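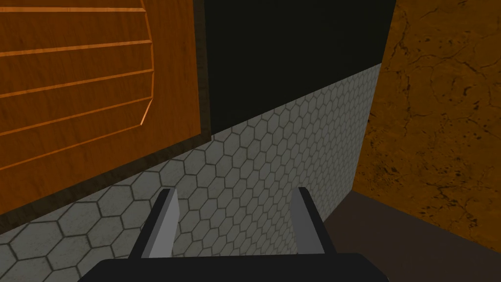 1. What we tested

Jikum is a paid simulation kit for people learning to program robot grippers. It comes with ready-made kitchens, a two-finger gripper and a set of practice tasks. Our group (Hidayah Latuheru, Irfan Sopacua and Aiman Rahman) used the student licence for the module project and was asked to say whether the department should renew it in October.

2. Setting up

Installation took one afternoon on the lab machines. The manual is clear on the gripper controls but thin on how to change a kitchen. We stayed with the supplied surfaces: hexagonal wall tiles, a grooved wooden door, cracked orange stone and a plain dark panel.

The view we used most looks over the gripper towards the wall. Both fingers stay in sight when they are open, which made it easier to line up an approach. The tiles get very small towards the corner, and Irfan found distances hard to judge there. The dark panel has no texture at all, so it gave us nothing to judge by either.

3. Runs

We ran 2,000 attempts at the door task with the controller that comes in the box. It succeeded in 621. Most failures came from the gripper arriving at the wrong angle and closing too early — the log records the finger gap at every step, so this was easy to check. Hidayah then rewrote the approach step, but we ran out of time to repeat the full set and have left her version out of the results.

The program crashed 7 times, always when we reset a kitchen during a run. Support answered our message in two days and told us to pause first. That worked.

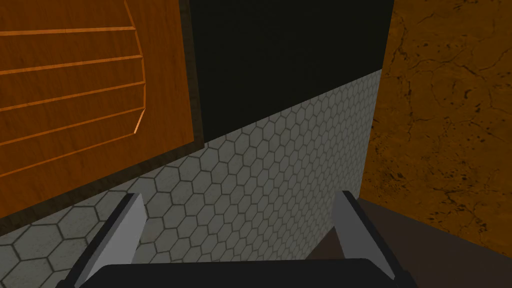 Kamarul Tjoa, reading our draft, wrote that the success figure says more about the supplied controller than about the kit, and that a buyer would want the two kept apart. He also asked whether the licence covers home use. It does, on one machine per student.

We have split the scores below as he suggested.

4. Scores (out of 10)

Installation: 8
Manual: 5
Supplied controller: 3
Logging: 9
Support: 7

We would renew for one more year, provided the manual gets a proper section on editing kitchens.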